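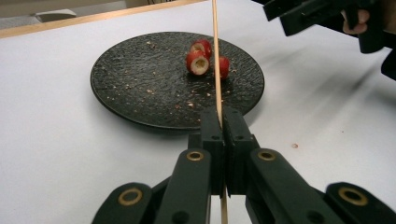

Iltetti sign-up software, reviewed after one full season
by Viola Fabbri

For years the workdays at Pillay Playground ran on a clipboard. It hung from a nail by the tool shed, it had a pen on a string, and by the second week of spring it had only the string. So when our friends group got a small grant with the word "capacity" in it, we spent part of the money on Iltetti, a scheduling program for outfits that run on free labor. I've been the one operating it from March through October, and these are my notes.

What it does: you make a workday, chop it into shifts, give each shift a number of slots, and send out a link. People pick a slot on their phone and get a reminder the night before. If they bring children they can say so, and there's a box for how many and how old. Afterward it adds up everyone's hours, which the city likes to see when we ask it for mulch.

Setup took me an evening. The first screen wants a "mission statement of up to 600 characters," and it won't let you past until you type something. Ours says "We look after the playground." The program rated this as weak and offered suggestions. I have left it weak.

Building the shifts is easy once you work out that "role" means a job, "job" means a day, and "event" means a thing you charge money for. I made our April mulch day an event by mistake and several families were asked for a credit card before they could rake. Two of them paid. Refunds go through a separate screen under Settings, then Giving, then a gear symbol, and take a week.

The sign-up link is the best part. My mother-in-law used it without phoning me. On the clipboard we'd get the same faces every month and a mystery name in block capitals who never came. Our first mulch day on Iltetti filled 54 slots, and 51 of those people showed up, in drizzle. I don't give the software credit for all of that (there were donuts) but the reminders plainly helped. You can write your own reminder text too, and you should, as the stock one begins "Hey Changemaker!"

The family feature is good in theory. You can mark a shift as suitable for kids and set a minimum age, so that painting the low fence is open to a six-year-old and anything with a post-hole digger isn't. But every child counts as a full slot. Our bench-sanding shift in May had eight slots, and a very nice couple with six kids took the lot. The benches got sanded to a height of three feet. Put in a support ticket for this and you'll be told to make more slots, so now I set everything high and hope.

Hours tracking works if people check themselves out when they leave, and they don't. They go home and have lunch. The program then keeps them on the clock until midnight, so according to our July report one retired dentist spent sixteen hours weeding the butterfly bed. You can fix each entry by hand, one at a time, with a little spinning wheel between each. There is a setting to close out shifts automatically at a time you choose. It is switched off when you buy it and lives under "Advanced Compliance." Turn it on first thing.

I also tried Saritz on a free trial, mostly to feel I had shopped around. It's prettier and it has a map where you can drop pins for each job, which I'd love, our park being shaped like a boot. But everyone who signs up has to make an account with a password, and I lost half of my test group right there. The test group was my own household.

Price: Iltetti charges us $80 a year at the smallest level. The next level up gets you text messages in place of e-mail, and I'd say you can live without them unless your crowd is mostly teenagers. A group over in Clunport pays for the bigger plan and likes the texts, though their coordinator also told me she gets replies to them at two in the morning, including a photo of somebody's lost glove.

Other odds and ends. The waiting list works well and fills a dropped slot without any help from me. Printing is poor: the roster comes out one shift per page with a large green leaf on each, so bring ink. There's a badge system that awards people the rank of Sapling, then Oak. I turned it off, and got one complaint, from an Oak.

Four stars out of five. I'd buy it again for a group our size, and we've already renewed. The clipboard is still on its nail for walk-ups, with a new pen, and I'm told the sheet is due to be copied into the computer by whoever is on duty, so that will be me on Sunday nights until the leaves are down.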